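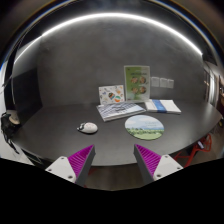
手持夹爪前方的桌面:白色鼠标、圆形鼠标垫,后面是条纹封面的书刊和一叠扎着蓝带的白纸或信封。

从Zusau火车站到Lekanden技术学院要换一趟公交,班次很稀,我到的时候开放日的第一轮演示已经结束。门口发的日程单上写着“学生机器人项目Silberg:让机器学会整理桌面”,地点在Kyriakidis楼二层。我是冲着这一句去的。过去几年我看过不少类似的校园演示,海报上的动词一律很大,“学会”“理解”“自主”,到了现场,往往是一条机械臂把一块方木头从左边挪到右边,挪完了大家鼓掌。

所以先交代一下我的立场:我对这类项目没有恶意,但也没有多少耐心。

接待我们的是指导教师Tsehay Degefa。她讲话很快,开场没有放幻灯片,直接让学生把夹爪递给来访者。夹爪是手持的,两根手指相对开合,内侧是深灰色的接触面,里面嵌着品红色带棱的构件。拿在手里比看上去沉,手腕举了一会儿就开始发酸。学生的做法是由人拿着它去完成动作,镜头装在夹爪上,把过程录下来,之后用这些录像训练机械臂。他们管录一遍叫“走一趟”。

项目组一共12名学生,分属两个年级,每周有一个下午归这个项目。我问一个高年级学生,一下午能走多少趟。他说看任务,也看谁拿,有人手稳,有人每次都要把鼠标碰歪再扶正。碰歪的录像留不留,组里意见不一。有人主张留着,认为机器也该见识失误之后怎么补救;有人嫌脏,想全部删掉。最后的规定是由录制的人自己判断。我觉得这个规定很成问题。自己判断自己的失误该不该进数据,这种事连成年人都做不好。Degefa听了没有反驳,只说她原先也这么想,后来发现定得太死,学生就不愿意录了。

这算一个理由,只是不太像工程上的理由。

墙上贴着项目介绍,写明迄今共收集了808段示范。这个数字在当天的讲解里出现得很频繁,家长们听了都点头。我倒想知道其中有多少段是同一张桌子、同一种摆法。负责数据的学生翻了翻笔记本电脑里的表格,说大部分来自两张桌子,灯光也差不多。他答得很坦率,脸有点红。换句话说,这套数据教给机器的,很可能是这两张桌子的脾气,离“整理桌面”还有一段距离。桌子换个颜色,窗帘拉开一半,结果会怎样,表格里没有。

再说任务本身。日程单上写“整理”,拆开来看是几个短动作:把鼠标放到鼠标垫上,把书推正,把一叠纸移到桌子一侧。每个动作单独录,单独训练,演示时由学生在键盘上选择下一步做哪个。也就是说,什么叫乱、先收什么后收什么,这些都由坐在旁边的人决定。我觉得日程单应该照这个写。“让机器完成三个桌面动作”听上去没那么响亮,可是来的人至少知道自己要看什么。

第二轮演示开始时,屋里已经站了不少人,后排的小孩踩在椅子横档上看。机械臂固定在桌子一端,末端装的夹爪和手持的那种是同一个样式。学生把鼠标摆好,按下按键,机械臂停了一阵才动。第一次,它下探得太早,指尖在鼠标旁边合上,什么也没夹到,然后很认真地把这团空气送到了鼠标垫上方,松开,退回原位。有人笑了。学生没有笑,把鼠标往右拨了一点,再来。第二次夹住了,放下时鼠标的屁股悬在垫子外面,讲解的学生宣布成功。

我当场问,这算成功吗?他说按他们的标准,鼠标的一部分接触到垫子就算。标准写在哪里?他找了一会儿,在一份共享文档里找到了,确实是这么写的,只是修改记录显示,这一条原本要求鼠标整个在垫子上,去年11月改松了。为什么改,文档没有说明。他自己那时还没进组。

我不认为这里有什么见不得人的事。标准太严,大家看不到进展,放宽一点继续做,公司里也常这么干。可是海报上印的成功率,用的是放宽以后的标准,海报却没有提。一个上中学的孩子站在海报前,看到的就是一个漂亮的百分比。如果这个项目要教学生什么,我倒希望先教这一点:改了尺子,就在图旁边注一笔。

书的那个动作做得好一些。机械臂用指侧推书的一角,推了几下,书大致和桌边平行。推的过程看着有点笨,但每一下都有效果,连我这样的人也承认好看。纸的那个动作当天没有演示,学生说夹爪对平放的纸叠不太有办法,手指插不到底下去,从两边夹又太宽。人拿着夹爪的时候会下意识地把纸往桌沿外推一点再夹,机械臂也学了这个推的动作,推完却常常忘了停,纸就到地上去了。讲这段的是一个低年级女生,她是全场讲得最清楚的一个,把推多远、什么时候该收都比划了出来。我很奇怪为什么没让她来讲主要部分。

钱的问题我也问了。Degefa说,到目前为止除去学校原有的机械臂,材料和零件花了超过2,075欧元,一部分由学院出,一部分是学生在校庆上卖东西攒的。花得最多的是夹爪手指,磨损快,打样又总有废件。按这个规模,这笔钱不算多。只是学院在介绍里把项目形容为“低成本”,那条机械臂却没有计进去,别的学校如果照着这个预算去做,会发现少了最贵的那一件。我把这话说给她听,她说介绍是宣传部门写的,她提过意见,下次再提。

楼里其他几个房间我也转了转。一楼有循线小车,跑道是黑胶带贴的,拐弯处已经翘边,小车每到那里就要掉头。旁边还有一组做分拣传送带,传感器用得很干净,接线也整齐,可惜围观的人少得多,大概因为它没有手指。我在那里待得比预想的久。两个学生为传送带该不该减速争了半天,一个要稳,一个要快,争到后来把来访者全忘了。整个下午我最喜欢的就是这一段。

回到二层时,来访者可以试着自己走一趟。我排在一位父亲和他的女儿后面。小姑娘动作很利索,夹起鼠标,放下,松手,前后没几秒。轮到我,我夹得太紧,松手时鼠标跟着弹了一下。录制的学生问我要不要保留。我说删掉吧。他犹豫了一下,说他个人觉得这段挺有用的。那就留着,我说。我那一趟既没有签同意书,也没人告诉我录像会存多久,会不会发给校外的人。我的手和一截袖子也许都在里面。问起来,答复是“目前只在组内用”。“目前”两个字我在很多地方听到过。开放日邀请外人提供数据,门口至少应该放一张纸,写清楚用途和保存期限,这件事花不了多少工夫。

临走前我和Degefa又谈了一会儿。我问她,学生毕业以后,这些录像和代码谁来接。她说这是她最头疼的,上一届留下的脚本里有一半跑不起来,变量名是某个学生养的猫。现在她要求每个学期末由低年级的人从头装一遍环境,装不上就不算交接。这个办法我赞成,也希望她真能坚持下去。

我还问她,如果把桌子搬到隔壁房间,今天的演示还能不能做。她想了想,说鼠标也许可以,书难说。她又说下次开放日打算就这么试,当着大家的面换桌子,失败了也照样记分。到时候如果我有空,欢迎再来。

给打算去的读者几条实际的信息。本文写于2025年1月15日,下一次开放的时间学院尚未公布。Kyriakidis楼的电梯当天停用,二层只能走楼梯,推婴儿车的人最好事先打电话问一声。演示分轮进行,每轮间隔很长,早到的可以先去一楼看传送带。想试夹爪的,排队时间不短,而且请先问清楚录像的去处。海报可以看,看的时候记得问一句,成功是怎么算的。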